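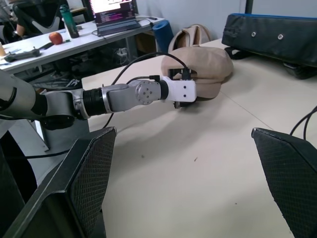
Wear the Hat You Own

My grandfather bought one flat cap in Inskip and wore it for 13 winters. When the lining went, he had it replaced. I own four hats and wear one.

I think most of us buy hats for a person we plan to become. We try them on, like the mirror, take them home and leave them on a shelf. A hat gets noticed in a way a jacket does not, and people comment. After two comments it goes back in the closet.

Joni Saarinen, who ran the hat counter at Hilletti until it closed last February, told me her customers asked the same thing every day: can I pull this off? She told them to wear it for a week and ask again. Few came back to ask.

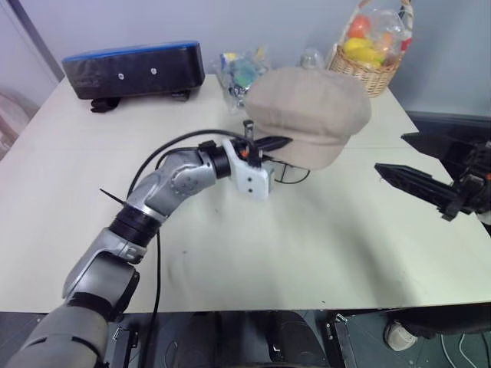

A beige newsboy-style cap.

The price is part of the trouble. I paid $60 for mine, and for a year I saved it for good weather and good company. It was a waste of a cap. Cloth is meant to be handled, rained on and shoved in a pocket.

Stores could help by selling fewer styles in more sizes. Most caps I try are too small, and a cap that pinches will stay home. Until they do, measure your head before you shop, buy one, and put it on tomorrow morning.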